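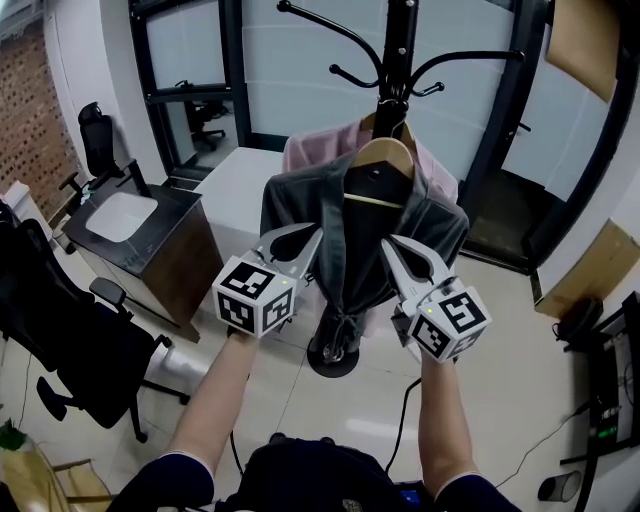 Coat rack task, operator's view. Both grippers going in on the grey garment, pink one on the hanger behind.

Notebook, handheld gripper project
9/25/19
Present: I. Kobori, M. Sugawara, self

Purpose of session: collect demonstrations for the garment part of the student project. The task as agreed last week is to take the front garment off its hanger and lay it over the back of a chair, leaving the rear garment hanging. Kobori operated for the first block, Sugawara for the second. I ran the logging machine and wrote this up as we went.

Setup
Rack placed on the tiles in the middle of the office, clear of the chairs. Both garments on wooden hangers. Left and right grippers as in the previous entry, marker cubes unchanged. I did not re-measure the offset from cube to fingertip. It needs doing before we use any of these recordings for the pose comparison, as the right fingers were refitted on Monday.

Exposure was locked before the first run. With it on automatic the printed squares were washing out whenever the operator turned towards the glass partition. Locked, they read well at normal working distance. Detection still fails when a cube is tilted steeply away from the head, and no exposure setting is going to fix that.

Block 1 (Kobori)
Started with the approach only: both hands up to the garment, hold, back off. Kobori tends to bring both grippers in at the same height, which keeps the cubes well apart in view and gives clean tracks on both sides. Good for calibration, less good for the task, because with both fingers low on the cloth the hanger just swings. He changed to gripping the collar with the left and steadying the hem with the right. Better. The collar slips out of the fingers if it is taken by the fold alone; he had to get the fingers over both layers.

Run 9 stopped early. The right gripper cable had gone under the rack base and pulled tight when he stepped back. No damage found. Cable rerouted to the operator's right and we carried on from the next number. Run 9 stays in the log, marked as a bad run, so the numbering matches the files.

Block 2 (Sugawara)
Sugawara is shorter and works closer in, so the rack fills more of the view and the lower part of the garment is often out of sight during the lift. Tracking of the left cube dropped several times at the top of the lift, when his forearm turned inwards. I asked him to keep the elbow out. It helped, but he says it makes the wrist ache after a few runs, and I don't want demonstrations made in a posture people can't keep up. We should look at mounting the cube at a different angle before asking operators to change how they move.

He also tried lifting the whole hanger off the hook with the garment still on it. It is quicker and the tracks are very clean, but it isn't the task. Kept in a separate folder in case Dasdale want it as a second task.

Logging
Buffer set to 1000 samples at the start. The writer fell behind twice during block 1, both times while the preview window was open on the same machine. Cut to 800 and closed the preview; no further warnings. I don't fully trust this as a fix. The preview and the buffer were changed together, so we can't say which one mattered. To be tested separately.

Total in the set after today is 391 usable runs, counting the earlier table-top ones. The table-top runs were recorded with the old finger shape and may have to come out again. Kobori thinks they can stay if the shape is recorded as a field in the log. I am less sure – the contact point is different, and the model has no way of knowing that from the cube pose alone.

Garments
The front garment hangs differently after every few runs as the lower part bunches up. We had been straightening it by hand between runs. Agreed to stop doing that: leave it as it falls, unless it has come off the hanger. More variation, and less time lost.

Sugawara raised the question of colour. Dark grey in front of pale pink is an easy separation. The review panel at Kamata will certainly ask about dark on dark. Need at least one block with two garments of similar colour before the October review.

To do
– Re-measure cube to fingertip offset, right side first (self)
– Buffer and preview tested one at a time (self)
– Tilted cube mount, draw up and print one (Sugawara)
– Finger shape field added to log format, old entries filled in (Kobori)
– Ask Grestolar whether the softer finger pads are still available
– Second dark garment, any size, with a collar
– Copy today's files to the Flaver drive. Left copying at 17:40, check the sums in the morning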